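# Contra el cómputo de páginas

Los programas de fomento de la lectura suelen medirse por páginas. El plan Lonach, que varias escuelas de Barkholm aplican cada septiembre, pide a cada alumno un registro diario y publica el total por aula. El último informe atribuye a un grupo de sexto 639 páginas semanales. La cifra es verificable y dice poco.

Una página no es una unidad estable. Depende del cuerpo de letra, de la caja y de las ilustraciones. Un álbum de 71 páginas se termina en una tarde; un relato de la misma extensión, compuesto a texto corrido, puede exigir siete sesiones. Quien suma ambos en una misma columna obtiene un dato sin interpretación posible.

El segundo problema es el incentivo. Cuando el registro premia el volumen, el lector racional elige libros fáciles y evita la relectura, que no puntúa. En la biblioteca Kerr los títulos breves se agotan en las primeras semanas del plan – los extensos permanecen en el estante.

## Qué medir

Propongo registrar dos variables: el tiempo continuo de lectura y el abandono. La primera admite comparación entre libros distintos. La segunda informa sobre la selección del fondo, siempre que abandonar un libro no se penalice.

El cuaderno Pirkitz ya contempla ambas en una sola línea por sesión y no requiere que el docente revise totales. 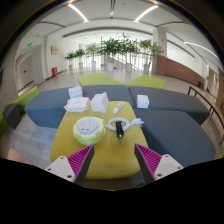
## Lectura en casa

El registro doméstico debería ser voluntario. La firma obligatoria de un adulto mide la disponibilidad de ese adulto, y las familias con turnos de noche salen perjudicadas en el recuento. Bastaría con reservar media hora dentro del horario escolar, a las nueve, y dejar que lo leído fuera quede sin anotar.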